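5 Zweiarmbetrieb: Aufnehmen und Ablegen am Kursplatz

Dieser Abschnitt gilt für den Aufbau »Kirnby« der Robotik-AG mit zwei Armen und Zweifingergreifern. Voraussetzung ist die abgeschlossene Referenzfahrt nach Abschnitt 4. Bearbeitung: Rosimeire Mendonça. Technische Prüfung: Sunita Ahuja.

5.1 Vorbereitung

1. Not-Halt-Taster auf Funktion prüfen und in Reichweite der bedienenden Person ablegen.
2. Tischplatte trocken abwischen. Kratzer und Abplatzungen in der Beschichtung sind zulässig, lose Späne nicht.
3. Fingerspitzen beider Greifer auf festen Sitz prüfen. Eingerissene Spitzen vor dem nächsten Kurstermin austauschen.
4. Kabelschlaufen an beiden Armen von Hand nachführen. Die Schlaufen dürfen in keiner Gelenkstellung unter Zug stehen.
5. Steuerung einschalten und das Profil »Gatik« laden. Das Profil »Uniyal« ist für den Einarmbetrieb vorgesehen und sperrt den rechten Arm.
6. Port 3840 für den linken, Port 1441 für den rechten Arm eintragen.

ACHTUNG: Bei freigegebenen Antrieben nicht in den Raum zwischen den Armen greifen. Objekte nur im Zustand »Halt« auflegen oder umsetzen.

5.2 Objekte auflegen und anfahren

1. Beide Greifer vollständig öffnen und über die Tischfläche zurückziehen.
2. Die beiden Objekte flach auf den Tisch legen. Zwischen ihnen muss ein Spalt frei bleiben. Eine Schräglage zur Tischkante ist erlaubt.
3. Zustand »Bereit« wählen. Der Antrieb wird nach Quittierung freigegeben.
4. Den linken Arm mit geöffnetem Greifer an das schwarze Objekt heranführen, den rechten an das weiß gerandete.
5. Greifer langsam absenken. Die Fingerspitzen dürfen die Tischplatte nicht belasten.
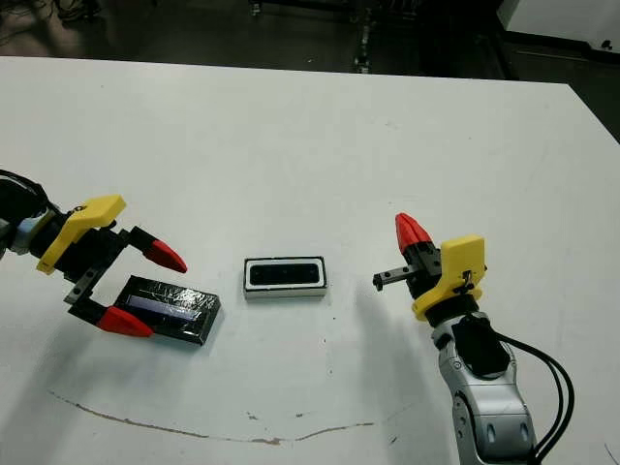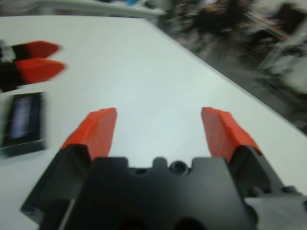
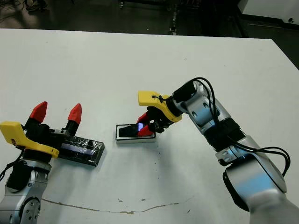

Arbeitsplatz mit weißer Tischplatte und roten Fingerspitzen an den Greifern.

6. Greifer in kleinen Schritten schließen, bis die Kraftanzeige ansteigt. Danach nicht weiter zustellen.
7. Objekt senkrecht anheben, anhalten und den Sitz prüfen. Bei Verrutschen wieder absetzen und ab Schritt 4 wiederholen.
8. Objekt an der Zielposition absetzen, Greifer öffnen und erst dann den Arm zurückziehen.

Hinweis: Glänzende Folien und Klebebänder erzeugen Reflexe, durch die die Kantenerkennung aussetzen kann. In diesem Fall das Objekt leicht drehen oder die Anfahrt manuell steuern.

Hinweis: Bei gleichzeitiger Bewegung beider Arme hat der linke Arm Vorrang. Der rechte Arm wartet, sobald sich die Schutzbereiche überschneiden. Die Wartezeit ist keine Störung und wird im Protokoll mit Code 2 geführt.

5.3 Durchlauf protokollieren

1. Datei im Ordner »Natlow« unter dem Gruppenkürzel speichern.
2. Abgebrochene Durchläufe ebenfalls speichern und als »Abbruch« kennzeichnen.
3. Antriebe sperren, Arme in Parkstellung bringen und Steuerung ausschalten.

Änderungen an den Greifkräften sind vor dem Laden eines neuen Profils mit der Kursleitung abzustimmen. Die seit Dezember gültigen Grenzwerte stehen in Anhang B.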